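Speaker notes: The Arm in the Workshop

Opening (slow down, let people find a chair)

Good evening, and thank you all for coming out, it's lovely to see so many of you with a mug in hand. I'm going to talk about the sorting arm that Ademir Bastos and I have been building at the Prodov shared workshop since June. We call it Macedo, for reasons Ademir will happily give you at the bar. Mention the 157 evenings in the logbook, and thank Krystyna Zieliński for the table.

Go on to the basket. Say that soft, tangly things are far harder for a gripper than a nice square block, and that the rope toy has had the better of us more often than I'd like to admit.

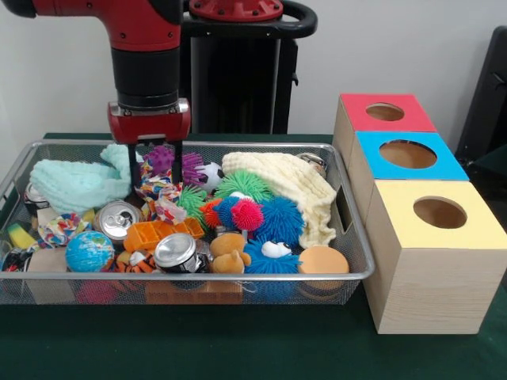

Do you need to be good at maths to build something like this?
A bit of school geometry will get you started, and the rest you can pick up as you go along, preferably with a patient friend and plenty of scrap paper.

Middle (the long bit, watch the clock)

Tell the story of the spreadsheet. We logged 1522 tries, and in 526 of them the fingers closed on nothing at all, which was a sorry sort of evening's reading! Ademir thought it was the fingers, I thought it was the software, and we were both a little bit right. Explain slowly how we now come straight down over one toy and wait a moment before closing. Then say a word about the blankets, which fold up around everything, and how fond I've grown of the purple one with the tentacles.
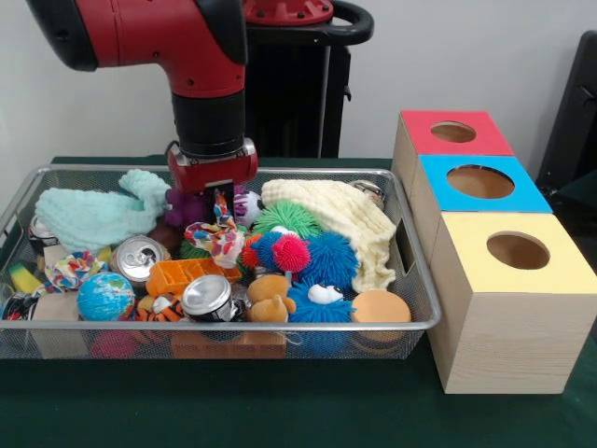

Closing and questions

Leave 5 minutes. Pass round the spare finger pads, and remind people that the notes are on the shelf by the kettle. Ask whoever borrowed the small hex keys to bring them back, please.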